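Jihad Abou Jaoude
Thread, 2 min read

1/ I finally gave the countertop shelf a proper sort on Thursday. Notes for anyone with a small kitchen and the same problem.

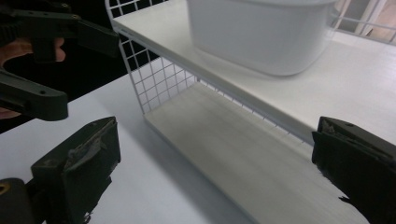 Two tiers, wire mesh side, one white container up top.

2/ The shelf is a Nolomen. I paid 52 for it, and it has been with me through two apartments. It went together without tools. The boards wipe down with a damp cloth, but white shows every streak, so expect to do it more often than you'd like.

3/ Before this, both levels were full of spice jars. I had 14 of them, and five were paprika. I merged the paprika, threw out whatever had gone gray, and moved the rest to the drawer by the stove.

4/ New rule for the top level: one container, pushed toward the back. The space in front stays clear so I can set a mug or a bowl down while I'm cooking.

5/ The bottom level gets nothing for now. I'm giving it a month before I decide. Tea is the likely candidate. The other option is the Vurkero scale, but I'd have to slide it out every time I want to use it.

6/ The mesh on the side is handy for S-hooks. I used to hang measuring spoons there and they rattled whenever the fridge door closed. They live in the drawer now too.

7/ Time spent: almost an hour, and most of that was washing jars. The shelf part took a few minutes.

8/ If you're buying one, measure under your cabinets first. Mine fit in the old place with no room to spare. I'll post again in July and say what ended up on the lower board.

Comments (3)

marlowe_t: Five paprikas is normal. I have three cumins.

Dee K.: Do the boards sag at all? I want to put a toaster on mine.

Jihad Abou Jaoude: @Dee K. No sag so far, but I've never had anything heavier than jars on it.

We use cookies to remember your settings and measure visits. Accept all | Manage choices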